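How to ripen hard fruit at home

Hard pears, plums and kiwis will soften indoors in a few days.

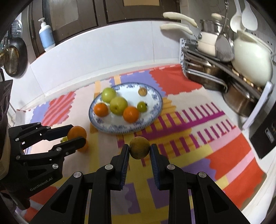
What you need
A paper bag, one ripe banana and a shelf out of the sun.

Step 1
Put the hard fruit in the bag with the banana. Don't wash it yet.

Step 2
Fold the top over and leave it at room temperature – not in the fridge.

Step 3
Check each morning by pressing gently near the stalk. Throw out anything with mould on it.

Step 4
Move ripe fruit to the fridge and eat it within three days.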